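Chapter 7
Collecting Demonstrations

Before a learning system can pick up a part, it must be shown how the task is done. Each showing is called a demonstration. It is a record of what the arm did and what its sensors reported, from the first movement to the last. This chapter covers the planning, recording and checking of demonstrations. Training itself is left to Chapter 8.

The chapter follows one project from start to finish. The Purkik assembly set was recorded at the Rarngate training center and contains 320 demonstrations, of which 60 were held back for testing. Every demonstration was made in simulation by an operator steering the arms by hand. Students who completed the Custov exercises in Chapter 5 will recognize the control layout.

Section 7.1 explains how to write a task statement that two operators will read the same way. Section 7.2 deals with starting positions. If every demonstration begins with the parts in the same places, the system may learn the places and ignore the parts. The layout of the table must therefore change between recordings, and the changes must be written down.

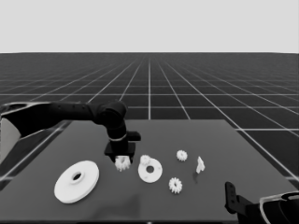

Crowded layouts deserve particular care. A gear that overlaps a washer calls for a different approach from one lying by itself, and a set with few such cases will prepare the system poorly for them. Section 7.3 gives a method for deciding how many of each kind to record.

Section 7.4 turns to failed attempts, which the Purkik operators labeled and kept in a separate folder. Section 7.5 describes the review form used for each recording.

Terms introduced in this chapter: demonstration, episode, operator, starting layout, held-out set.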